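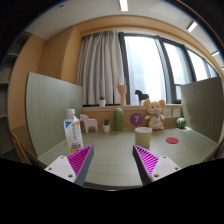
Desk with a plastic drink bottle standing on it

Packaging Group, October meeting
Drirkthorpe office, 9:30 a.m.

Minutes of the previous meeting
Approved with one fix: the Skinton pallet height was written down in inches and should have been centimeters.

1. Tea sampler sleeve
The second proofs are in from Madigan and they look wonderful! The dark green finally matches the swatch, and the fold over the window no longer shows a white crack along the crease. Everyone wanted to keep a copy. The group agreed to go ahead with the uncoated board — the coated one scuffed in the drop test and felt slippery in the hand. First run is 2345 sleeves, with 200 held back flat for the trade show. Madigan still needs the final barcode file from us.

2. Mailing boxes
Gullow sent a new quote for the small mailer, with a price break at 800. We have never ordered that many in one go, but the holiday orders should use them up, and the new tuck flap is so much quicker to close that the packing bench is already asking for it. Agreed to order 800. Storage will be on the upper rack at Skinton once the old tape stock has been moved.
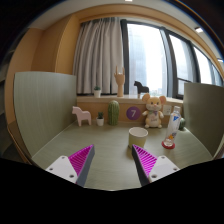 3. Returns and damage
September brought 359 parcels back through Skinton, mostly wrong sizes. Crushed corners were well down, which is great news and a real credit to the packing bench (the double-wall inserts are clearly earning their keep). A handful of jars still came back with cracked lids. We will try a paper collar around the neck before changing the box itself.

4. Paper tape trial
Still going, and going well. The machine jams if the water tank runs low, so filling it has been added to the opening checklist. The printed version of the tape was passed around and got a very warm reception — price to be confirmed before anyone gets carried away.

5. Other business
The label printer at Drirkthorpe needs a new roller. Old sleeve samples can go to anyone who would like them, otherwise into recycling at the end of the month.

Actions
Barcode file to Madigan: design
Order to Gullow: purchasing
Paper collar samples: packing bench
Price for printed tape: purchasing

Meeting closed at 10:40 a.m. Next meeting in November, at Skinton.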